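Workshop Tips: Drawer Tasks, Software Side

Filed under: Bench and software. Last revised 2020-10-05 by Vusumuzi Matlala.

These tips are for anyone writing control or planning code for a small manipulation bench. Most came out of the drawer work at Veres. Commands and parameter names refer to Brunon, our planner, but the settings have equivalents in most packages.

Model the handle as two parts

A drawer pull loaded as a single solid block tells the planner that there is no room behind the grip. Split it into a bar and two posts and leave the gap open. The collision checker will then allow fingertips to pass behind the bar. Set the padding on the bar to 3 mm and leave the rest of the cabinet at the default of 9 mm.

Put soft surfaces in the collision model

Felt and foam mats have thickness. Enter the mat as its own box, with its top face at the measured height, and attach the furniture to the mat frame. If the furniture is attached to the table frame instead, every grasp height is wrong by the thickness of the mat. Measure with the load in place. Felt compresses a little under a cabinet.

White on white

Depth cameras do poorly on matte white parts in front of pale panels. The plane fit will often swallow a white handle whole. Three settings help:

Lower the plane inlier threshold before touching anything else.
Segment the dark drawer front by color first, then look for whatever stands out from it.
Reject any handle candidate with fewer than 302 points.

Lock the camera exposure before the run. Auto exposure shifts when the hand moves in front of a dark surface, and the color mask shifts with it.

Pulling: use force limits, then position

Plan the approach in position mode. Switch to compliant mode before contact, with low stiffness along the drawer axis and higher stiffness across it. A drawer on plain wooden runners will rack if pulled off center, so keep the contact point within the middle third of the bar. Stop on force, and log the position at which the stop occurred. That number is more useful than the commanded travel.

If the furniture moves with the drawer, the axis estimate will come out short. Track a fixed point on the cabinet body and subtract its motion. Kristof Baert's script in the Pleltance tools folder does this and writes both tracks to the same file.

Stacked furniture

Enter each section of a stacked piece as a separate object, even if the sections are fixed together. The upper section is often a little wider than the lower one, and a single bounding box taken from the lower section leaves the overhang out of the model. The back of the hand will find it on a high approach. Use the wider box for the upper section only. Applied to the full height, it buries the handle.
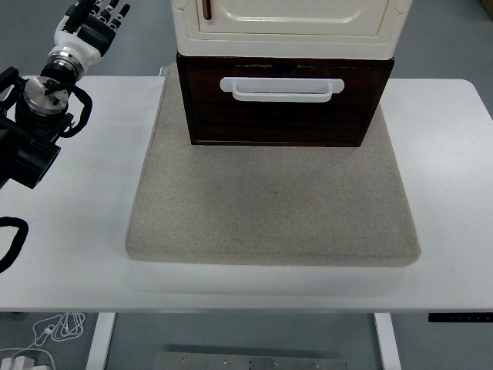

Drawer unit on felt pad, with the upper section overhanging at the sides. Arm at left.

Cables

Planners ignore cables unless told otherwise. Add a capsule around each joint where a cable loop stands clear of the arm, and size it for the widest position of the loop. Brunon accepts these as attached objects, so they move with the link. Recheck them after any rewiring. The old capsules stay in the file and will block poses that are now free.

Height-adjustable tables

Do not hard-code the table height. Read it from a marker at startup and refuse to plan if it differs from the saved value by more than the padding. The Fukville bench lost an afternoon to this in January, when the table had been raised slightly and every pull came in low.

Logs

Keep failed plans as well as good ones. Our drawer set now holds 3,532 planning attempts, and the failures are what we search most often. Save the collision model with each attempt — a plan without its model cannot be replayed. Name files by task, then bench, then run number, with no spaces.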